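Evus cell - pre-run software checklist
Site: Nedholm. Filled in by: Tineke Timmermans. Second check: Milan Van den Broek

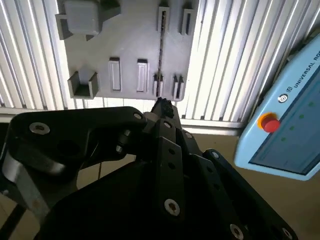 Wrist camera view, gripper near the grey fixture plate, pendant at right.

1. Emergency stop tested from the pendant, program halts and the planner drops its queue
OK. The queue clears properly since Gerrit's patch. Lovely to see!

2. Controller and planner on the same release
OK.

3. Wrist camera stream live, timestamps in step with joint states
OK. Worst lag over 2000 frames was 30 ms, well inside our limit.

4. Plate pose found by the detector
OK, with a comment. Bright highlights on the aluminium profiles still pull the edge fit to one side now and then. Masking the ribs fixed it on the recorded set and I'm really keen to get that into the live node. Maarten to review.

5. Holder states read correctly (block present / empty)
OK. Square holder at upper left reads full, U-shaped one under it reads empty. Slotted holders are not in the model yet, so leave them switched off in the config.

6. Collision model matches the plate
NOT OK. The two raised tabs across the middle are modelled too low. Planner will happily route a finger link through them. Mesh to be redone before any sideways moves at plate height.

7. Force limit loaded and read back from the controller
OK. Read it back, don't trust the file.

8. Replay of last 13 logged paths in simulation
OK, all clean. The new smoothing is a treat to watch - no more twitch at the approach point.

9. Log disk space
OK. Mieke has the old bags moved off by Sunday.

Result: slow speed only until item 6 is closed. Recheck 4 and 6 together.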